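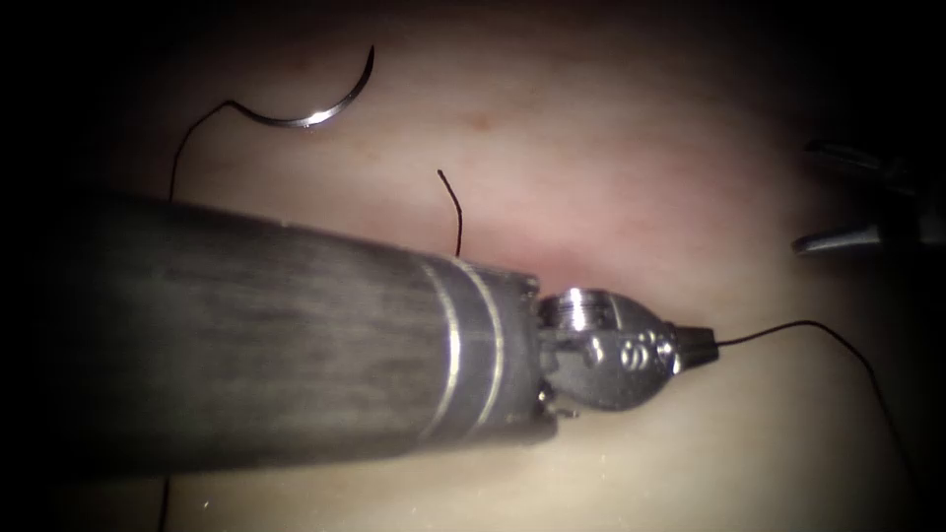 3.2 Missing and delayed trays

The second part of the study concerns the way between the operating room and the sterile supply department. In both hospitals, Viscombe and Flitthorpe, the used trays are placed in closed carts and brought down by elevator. At Viscombe the elevator is shared with the kitchen and the laundry, and the carts must wait when food is being delivered. At Flitthorpe there is a separate elevator, but it was out of service during a part of May, and in this period the carts were taken through the public corridor on the ground floor.

We followed 446 trays over 11 weeks. Each tray was registered at four points: when it left the operating room, when it arrived on the soiled side, when it was packed, and when it was returned to storage. At Viscombe the registration was made with the Medrano tracking software, which was already in use. At Flitthorpe the staff used paper cards, and we entered the times later by hand. Cards on which the time could not be read were not corrected by us, and the value was treated as missing.

A tray was called delayed if it was not back in storage before the start of the next morning program. This definition is more strict than the one used by the hospitals themselves, where a tray is late only if an operation had to be moved. We preferred the strict definition, because a moved operation depends on many other things, for example on the number of spare trays and on the order in which the surgeons agree to work.

The longest waiting time was found before cleaning and not during it. Trays that came down in the early afternoon were usually handled at once. Trays that came down after 5 p.m. often stayed on the soiled side until the evening shift had finished its break, and then they were taken in the order in which they stood, so that the cart closest to the door was emptied first. The oldest cart could therefore remain at the back. The staff knew this very well. In our interviews with 20 employees it was mentioned frequently, and several of them had proposed to paint lanes on the floor.

The content of the tray had also an influence. Simple sets with scissors and clamps were packed quickly and with few questions. Sets that contain instruments with a long shaft and a jointed wrist took more time, and the packing was more often interrupted because the employee had to look something up. The written instructions for these sets were kept in a folder in the office, which is locked in the evening. At Flitthorpe a copy had been made for the packing table, but the pages were from an older version and did not agree with the tray list.

Figure 2. Distal end of a surgical instrument, with the shaft and the steel wrist joint.

Eight trays could not be found at the time of the first search. All of them were found later, most in the storage room of another department. In such cases the label was correct, and the mistake was made when the tray was put on the shelf. The shelves at Viscombe are marked with Covia labels, whose color codes were chosen before the two surgical departments were joined, and the same shade of green is now used for both.

We did not study the quality of the cleaning, and our data allow no statement on this question. The cost of the delays is treated in Section 3.3, separately for each hospital.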